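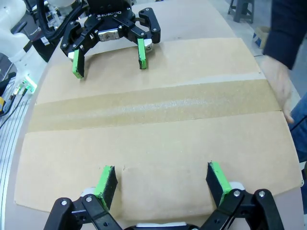 Stekine two-arm packing kit, first impressions

tapegun_387
We've had the Stekine kit on trial since December. Two arms, parallel grippers, wrist cameras, and a training service where you teach the job by guiding the arms. Our job is flattened cartons: find the tape strip, hold one side, fold the other. After 100 taught runs it handles plain brown board well. Printed board is poor. Has anyone compared it with the Draltden?

Pindness
Had the Draltden for a year. Better software, worse fingers. The pads are hard and slide on board. What are yours?

tapegun_387
Green faced pads, black edges. Grip is fine on the board itself. Glossy tape is the weak point, as the wrist camera picks up the reflection and the arm goes in short.

flatpack_ed
Then it isn't a kit fault. Move your lights. We cured the same thing with a diffuser.

tapegun_387
Tried that on Sunday. Fewer misses, still not none. The seller's page says "any carton", so I'd call it a kit fault.

Pindness
Agree with the OP. If it needs special lighting, that belongs on the spec sheet.

flatpack_ed
Every camera system needs its lighting set. 100 runs is also thin. Tomoana, who do the training for us, won't sign off a folding job under 500.

tapegun_387
Is that 500 with one carton size or mixed?

flatpack_ed
Mixed. Change the angle of the board as well, and let someone shift it by hand between runs.

tapegun_387
OK. Will carry on to 500 and post the miss rate, lights left as they are.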